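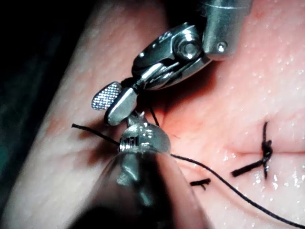
About Zuvska

Zuvska is a small company that collects examples of surgical stitching for learning systems. We do not build the robots and we do not train the final models. Our work is the part between them: skilled people drive the instruments, we record what the instruments do, and we prepare the recordings so that a research team can use them.

We began with 3 people in one room on Wadura Street. The first collection, called Mavska, was closed in June and contains 3692 recorded stitches. Each record keeps the video, the position of both instruments and the opening of the jaws, all on the same clock.

How we work

Every operator first practises until the movements are calm. Then we record in short sessions, with a pause after each one. A stitch is divided into steps: take the needle, pass it, pull the thread, tie the knot, cut. Two readers mark these steps separately, and a third person decides where they do not agree.

We keep the failed attempts also. A dropped thread or a knot that slips is marked as such and stays in the collection - a system which has seen only good stitches does not know how to recover from a bad one.

Who we work with

Our longest partner is the Abbasi Laboratory, which tests its learning methods on our records and tells us, sometimes quite strictly, what is missing. University groups may ask for a sample of Mavska free of charge. Please write to us with a short description of your project and we will answer within 3 working days.

Page last changed: 11 Aug 2023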